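Before You Pay for the Faster Parcel
13 September 2018

Every fall the shipping upgrades come out, and every fall my inbox fills up with members asking if they're worth it. Hesonell Express is the loud one this year. For $8 on top of the regular rate, your package gets what the checkout page calls "priority flow." I read the terms twice and still couldn't tell you what flows, or where.

What the terms do say is that the clock starts when the parcel is accepted. Accepted by whom? The small print puts it at the first scan inside the sorting building, and the seller can take as long as it likes to get the thing there. I bought a desk lamp from Retamal in the spring with a two-day promise attached. It arrived on the sixth day and the tracking page said "on time." By their clock, it was.

I wrote to Hesonell to ask if an upgraded box moves through the building any differently from a plain one. The reply thanked me for my interest and sent me a link to the page I had quoted in my question.
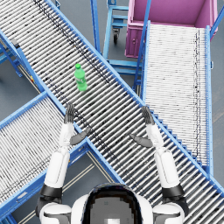
My own guess is that most of the $8 buys a different label. A parcel can only go as fast as the truck it's waiting for, and if the truck leaves at night, it hardly matters if your box was ready at noon or at supper. The sales pages would rather talk about the inside of the building. Fine, but that doesn't tell me when the truck goes. I'd trade all of it for a timetable.

Jalten is a little better. They print a delivery date, an actual day of the month, and they say they'll refund the upgrade if they miss it. The catch is that you have to ask, in writing, within 2 days. Eamon Madigan asked last winter and got his money back after three emails. He has kept the emails and will show them to you whether you want to see them or not.

Then there's the yearly plan from Birkari, 479 dollars, pitched at small shops. I can see it making sense if you send boxes out every day. For someone mailing a few birthday presents and a fruitcake, I can't make the numbers work, and I tried, because their salesman was pleasant on the phone.

If you do pay for an upgrade, save a copy of the checkout page with the promised date showing. Look for the word "business" in front of "days." Check whether the refund covers the whole shipping charge or only the extra part, as Jalten's covers only the extra.

I'll look at the holiday rates when they come out in October. If anyone has had a refund from Hesonell, for any amount, please send me the details. So far I've heard from 19 members who applied and none who were paid.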